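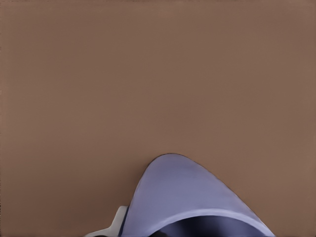 The Ferry to Lazaridis

Nayeli Pacheco had missed the early boat, so she sat in the ticket hall with her father's coat across her knees. The coat weighed more than she remembered. He had worn it for seven winters on the ferry and one on land, and the lining still smelled of diesel.

The clerk's window opened at ten. Before that there was only the radio, a man asleep by the heater, and the board with the departures in chalk. The second boat was due at eleven. Somebody had written "wind" next to it and then rubbed most of it out.

She went to the door to look at the water. It was gray and choppy past the breakwater. Her father used to say he could tell by the flags on the fuel dock whether they would sail, and then he would refuse to tell her which way the flags had to point.

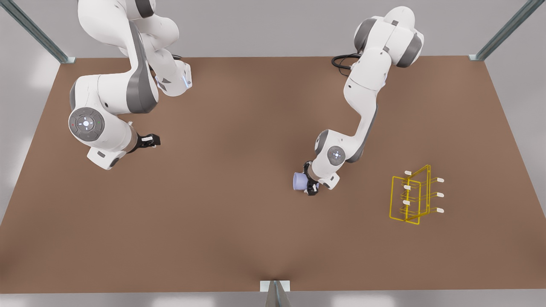 Arnulfo Valderrama told her they wouldn't go, not before October if it kept up like this, and anyway the house on the island had been sold.

"I know it's been sold," she said. "I signed the papers."

"Then what are you going over for?"

She said she wanted to give the coat to Brayan Sánchez, who had worked the ropes with her father and had always been cold. Arnulfo thought about that. He took off his cap and put it back on.

"Brayan's a big man now," he said. "It won't close on him."

"He can wear it open."
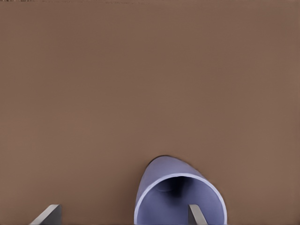

At ten the window went up and she bought two tickets, one over and one back. The clerk counted out her change and said the captain would decide in half an hour. Nayeli sat down again. Arnulfo sat down too, leaving a seat between them for the coat.

At twenty to eleven the man by the heater woke up and asked if the boat was in. Arnulfo told him to listen. The engine was coming around the breakwater, slow, and Nayeli stood and felt in the coat pockets one more time. There was a pencil in the left one. She kept it.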